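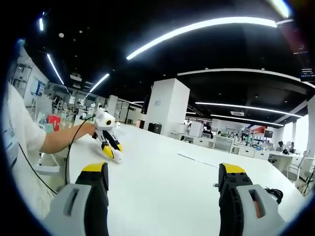 Small white robot with yellow leg segments, on the tabletop.

Grellholm Hall
Pre-show walkthrough: stage, rigging, floor and effects
Show: Tukmont, with Pruten opening
Tuesday, doors 7:00 p.m.
Walked by: Edit Illés
Licensed capacity: 2,275 (mixed seated and standing)

Marks used: OK / FIX (to be cleared before doors) / NOTE (can run as is) / N/A

1. STAGE DECK

1.1 Deck sections locked and level: OK
Comment: Upstage left corner had a lip where the riser meets the deck. Shimmed and taped during load-in. Walked it again after the drum riser was rolled on and it held.

1.2 Edges marked with white tape, all sides: FIX
Comment: Downstage edge is fine. Stage right side has old tape with a long section missing. The singer works that side during the third song and goes right up to the edge in low light. Cleared 4:40 p.m.

1.3 Stairs and handrails, both sides: OK

1.4 Trap door pinned and covered: NOTE
Comment: Tukmont does not use the trap. Pin is in and the rug is over it. Leave the rug where it is during changeover. Pruten's crew asked to move it and were told no.

1.5 Cable runs ramped or taped at crossings: FIX
Comment: Keyboard feed crosses the stage left entrance with no ramp. Ramp pulled from the dock. Cleared.

2. RIGGING AND SCENERY

2.1 Front truss, motors and safeties: OK
Comment: Sopacua hung it this morning. Paperwork is in the production office, signed on every page.

2.2 Mid truss: OK

2.3 Gallows frame (second half of the set): FIX
Comment: Frame itself is solid. The harness line is separate from the dummy rope and has its own point, rated 1,000 lb on the tag. The tag was turned inward and could not be read from the ladder. Turned and zip-tied. Whoever clips the singer in has to read the tag out loud to the stage manager before the clip goes on. Rehearsed at sound check, went fine.

2.4 Backdrop flameproofing certificate: OK
Comment: Certificate covers the painted drop and the black legs. The torn gauze in front of the drums was not listed. Sample strip tested outside on the dock and passed. Please get it added to the certificate before the next date.

2.5 Loose props stored in marked bins, stage right: NOTE
Comment: Rubber blades and bones are in the bins. Lids off during the show is acceptable. Lids on at changeover.

2.6 Props thrown to the audience: NOTE
Comment: Foam only. The beads in the plastic tub are not foam and stay backstage.

3. PYRO, FOG AND LIQUIDS

3.1 Permit posted at effects position: OK

3.2 Cold spark units, clear distance kept: OK
Comment: 3 units, all upstage of the tape line. Guitarist's mark is downstage of them and he has been shown it.

3.3 Fire watch posted: OK
Comment: One at each side of the stage with a radio and an extinguisher. Extinguisher stage left was past its inspection month (August) and has been swapped.

3.4 Low fog, floor condition checked after test: FIX
Comment: Deck was slick by the stage left machine after the second test. Machine moved back and a mat put in front. Tested again, dry enough to walk in street shoes. Crew to mop between sets.

3.5 Stage blood: NOTE
Comment: Water-based, label checked. Goes on the front plastic only. If it gets to the wedge monitors the audio crew wants it wiped before the encore. Pump hose had a weak clamp, replaced.

4. FLOOR AND BARRICADE

4.1 Barricade bolted, toe plates flat: OK
Comment: Pushed at center and both ends. No gap at the curve.

4.2 Pit clear for security and photographers: FIX
Comment: Two empty cases in the pit. Moved to the dock. Photographers are in for the first songs only and leave by the stage right gate.

4.3 Exit doors open fully and are lit: FIX
Comment: Door 6 stuck on a floor mat. Mat pulled up. Sign over Door 2 was out and has a new lamp.

4.4 Aisle width, seated section: OK
Comment: 167 chairs set on the raised section, linked in rows. Do not add a row at the back even if the box office asks. The merch line runs through there.

4.5 Water at the barricade: NOTE
Comment: Cups only. Enough for the headliner, maybe short if Pruten draws early. Bar manager knows.

5. SOUND AND LIGHT

5.1 Level at mix position during sound check: OK
Comment: Loud, inside the house limit. Earplugs at both bars and at the coat check.

5.2 Strobe warning signs at all entrances: FIX
Comment: Missing at the balcony stairs. Posted 5:15 p.m.

5.3 Show stop procedure: OK
Comment: Stage manager calls it, front of house cuts music, house lights to full, announcement from the side mic. Run once with both bands' crews present. The first try took too long because the side mic was muted at the desk. Second try was good. The side mic stays open all night.
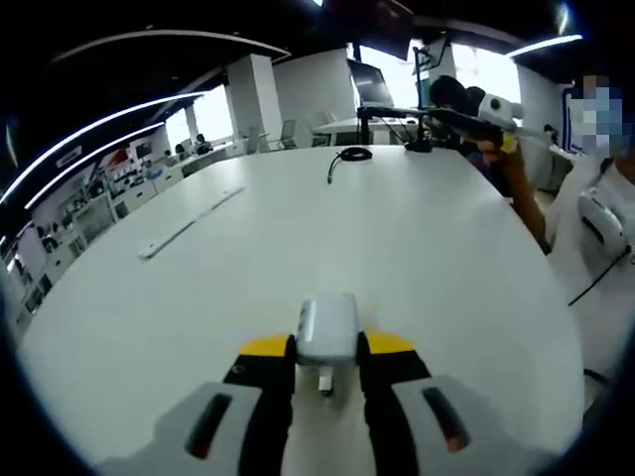 White block and a long thin white strip at the table.

6. BACKSTAGE

6.1 Corridors clear to both dock doors: OK

6.2 Dressing room outlets and heaters: NOTE
Comment: Wardrobe has a steamer and an iron on one power strip. Asked them to split it. The steamer now runs off the hall outlet.

6.3 First aid room open and staffed from doors: OK
Comment: Route from the pit walked with the stretcher. The turn by the ice machine is tight and works only if the trash can is moved. Trash can moved.

OPEN ITEMS AT 6:30 p.m.
2.4 gauze to be added to certificate (Tukmont production)
4.5 water supply (bar)

All FIX items cleared. House may open at 7:00.
E. Illés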